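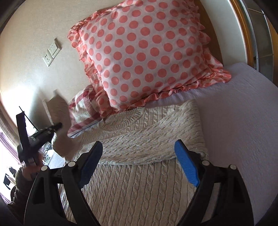 Cable knitting is a technique in which groups of stitches cross one another to form raised, twisted columns. The crossings draw the fabric inward, so a cabled panel needs more stitches than a plain one of equal width. On a sweater the cables usually run lengthwise along the body, while the neckline and cuffs are ribbed – a pairing seen in the cream-beige example, where a sleeve folded across the chest turns its cables sideways. The Fanine pattern index lists 2954 cable designs, 81 of them reversible.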